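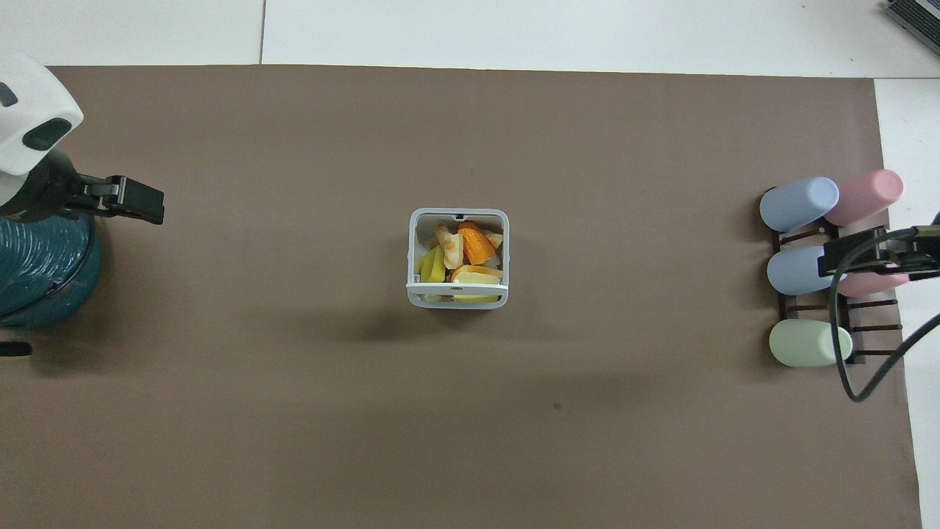
I've been meaning to write up the little Skuronell basket for ages, mostly because I've recommended it to so many people at school pick-up that I should probably just have a link to send them. It's a small square basket in white plastic. That's the whole product! And yet I have opinions, so put the kettle on.

A bit of background first. We have a big white table in the back room that does everything: craft, homework, my laptop, snacks, the pretend café that opens most arvos at 4 pm whether or not there are any customers. For ages all the small bits that belong on that table lived in a deep wicker thing from my mum's place, and you'd tip the entire lot out to find one pretend slice of toast. So I went looking for something shallow enough to see into and small enough that a kid would have to choose what went in it. I found the Skuronell at Olleo, down the back near the lunchboxes, in a stack that had slumped sideways. They come in packs of 2 and I bought 3 packs, so there are 6 of the things in this house, and I can report on all of them.

## What it's like

It's light. The walls are thin, and when I first picked one up I thought it'd be in the bin by the school holidays (I have a drawer of cracked clip-lids that would back me up on this). It flexes a bit if you squeeze it at the rim, and if you're the sort of person who equates weight with quality you'll put it straight back on the shelf. I nearly did. But it's held its shape with a proper load in it, and the corners are rounded, so there's nothing sharp for a small person to catch their knuckles on when they're rummaging.

The sides are open slats, which I love for some jobs and can't stand for others. Love: you can rinse the basket and whatever's in it in one go, give it a shake over the sink and leave it on the rack. Play food gets revolting, there's no nice way of putting it, it gets licked and dropped and trodden on, and being able to hose down the entire pantry without picking pieces out one by one has improved my Mondays no end. Can't stand: anything skinny goes straight through. Pencils poke out like a hedgehog, pipe cleaners are hopeless, and beads, well, don't. I tried it for hair clips too and they hooked themselves onto the slats and had to be unpicked.

There's a bar along one side that works as a handle, sort of. I say sort of because a single handle on one side means the basket tips when you carry it that way. Full of light stuff it's fine, you can hook a couple of fingers under and swing it from the shelf to the table. Full of mandarins, it'll dump them down your leg. Two hands for anything heavy. My youngest worked this out much faster than I did and carries it like a birthday cake.

On the other side there's a little notch in the middle of the rim, and I've no idea what it's for. There was nothing on the cardboard sleeve about it. I've tried hanging a swing tag there (fell off), and for a while I was convinced it was for clipping baskets together, so I spent far too long at the table pushing one into another. They don't clip. If you know, please tell me in the comments, it's driving me up the wall.

## What we use them for

Play food, mainly. This is where the size makes sense. A small basket holds one meal's worth of pretend ingredients, and when the café is open each "order" gets its own basket, which means the orders don't end up in one heap with an argument on top. Packing away is also quicker when the basket is on the table in reach of everybody. I used to ask for the food to be put away and get blank looks. Now I say fill the basket, and it gets filled. Badly, with a sock in there sometimes, but filled.

I've also used one for real food, as a fruit basket for the middle of the table. Whole small fruit is great. Cut fruit I'd only do with a bit of paper towel in the bottom, or with a plate underneath, because of course it drips through the slats and then you've got sticky juice on everything. If your kids graze like mine do, there's a lot to be said for a low basket they can see into. Things get eaten that'd go wrinkly at the bottom of a bowl.

One's in the bathroom holding facecloths. One has pegs in it, and that's probably the best use of the lot if I'm being practical, because it can get rained on and it doesn't hold a puddle. The other day I had one in the fridge for yoghurt pouches and it was good there too, although you do lose space around those rounded corners if you're trying to line a few up in a row.

## The mat (a small detour)

While I was at Olleo I also grabbed the Kilier paper table cover, the brown one, and I want to put a word in for it here since the two get used together. Our table is two white panels with a thin join between them, and that join eats crumbs and glitter. I've been at it with a toothpick more times than I care to remember. The Kilier sheet covers most of the tabletop, though on ours it leaves a strip of white showing at the far edge and a skinnier strip down one side. I did think about buying a second one to cover the gap and then got hold of myself.

It's a flat, dull brown, a kind of taupe, and it isn't glamorous. You'd call it wrapping paper if you were feeling unkind. What I like is that it's matte, so when the afternoon sun comes in low there's no glare bouncing up at you, and small bright things show up on it beautifully. On the bare white table the white basket sort of vanished, and so did anything pale that had been left behind. Against the brown you can spot the strays in a second.

It creases. Mine came folded and the faint lines never really went, even after I left it under a stack of atlases over a weekend. If you're using it for drawing you'll feel them under the pencil. For playing and sorting and general mess I don't notice them any more. And it's paper, so a spilled drink means you're mopping quick smart or you're replacing it. I've had a wipeable cloth from Rathnayake before this, which was much tougher and survived a whole bottle of tomato sauce, but it slid about, it smelled like a new shower curtain for a month, and it had lemons on it. I went off the lemons. I'd still tell you to get the Rathnayake if your kids are at the flinging stage.

## Cleaning and wear

I wash the baskets by hand in warm soapy water with an old toothbrush for the slats. I did put one through the dishwasher on the top rack and it came out fine, then I put a different one on the bottom rack and it came out with a lean. It's still in use (the pegs don't mind). So top rack only, or save yourself the worry and do it in the sink.

White plastic does show marks. Texta comes off with a bit of metho on a rag, but turmeric won't shift, ask me how I know. The facecloth basket has gone a little dull compared with the others, and I suspect that's my hard water and my laziness in equal parts. I haven't had a crack in any of them so far, and one has been stood on. By an adult. In the dark.

## Things I'd change

A lid would be lovely, even a floppy one, so they'd stack full. At the moment they nest neatly when they're empty but if you stack them loaded, the top one sinks into the bottom one and squashes the contents. I'd also like a second handle opposite the first one, right where that mystery notch is. And colours! I know plain white goes with everything, but if each kid could have their own colour it'd settle a dispute that's been going on in this house since August.

The packs being twos is a little annoying as well if you only want the one, though I've never met anybody who only needed one.

## Worth it?

For us, yes, easily. If you want storage that looks smart on an open shelf in the lounge, I'd keep looking, because up close it does look like what it is, a cheap and cheerful plastic basket. If you want something small and rinseable that a four-year-old can manage, I'd get a pack and see how you go. It isn't for beads and it isn't for pencils. It's very good for pretend lunch.

The Kilier cover I'd buy again too, but wait till it's marked down. Olleo seems to put table stuff on special fairly often, and I paid full price like a goose.

I'm going back for another pack of the baskets this week, for the cutlery drawer this time. I've measured the drawer but I forgot to measure the basket, so I'll update this if they don't fit.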